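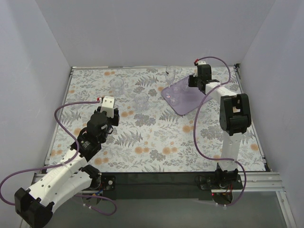
Figure 1. Glassware on the translucent lavender tray, patterned cloth underneath.

Does a Tray Help? Clearing and Setting Small Tables
Project report, Clastmont summer course in household studies
29 July 2021

1. Why we picked this

Every hosting guide we read in June told us to put the glasses on a tray. The Drondel handbook says it twice. None of them gave a number or said what the tray was being compared to. We doubted it made much difference on a table small enough to reach across, so we decided to test it.

2. What we used

The table is square and has walls on three sides, which leaves one open side to work from. It is not how most people eat, and we come back to that in section 4. The cloth has gray ferns and small orange-peach flowers on a light background. We kept it on for the whole project because the guides all assume a cloth.

For the clear things we used a stemmed wine glass and two small cups. The tray is see-through lavender with rounded corners. Clear cups on it are hard to pick out, and two of us complained about this early on. The Oler booklet recommends see-through trays because they "keep the table light." That may be so, but a cup you can't see well is a cup you can knock over, and the booklet does not mention it.

3. What we did and what came out

One trial meant setting the pieces in place and then clearing them again. We ran 270 trials, split evenly between tray and no tray, and timed each one by hand. We threw out 5 because somebody forgot to stop the clock.

The tray was faster for clearing and slower for setting. The two nearly cancel out. If you only time the clearing, as the Abou Jaoude method suggests, the tray looks great. We think that is a strange way to measure it – the tray has to get to the table somehow.

We also wrote down every time a piece touched another piece. There were 116 touches, and more than half came from the wine glass. A stemmed glass near the back edge of the tray was the worst spot we tried.

4. Problems with our own results

We got faster as the days went on, and most of the tray trials came later. That alone could explain the clearing result. The walls also forced every reach to come from the front. On an open table you would just walk around. Three pieces is not a dinner, either.

Our timing was to the nearest second, which is too rough for a job this short. We would not trust any difference smaller than that, and several of ours were.

5. What we would change

Mix the order of the trials. Try a solid-colored tray against the see-through one with the same cups. Leave the stemmed glass out of half the runs and see how many touches are left.

The trial sheets are in the course binder behind the cloth samples.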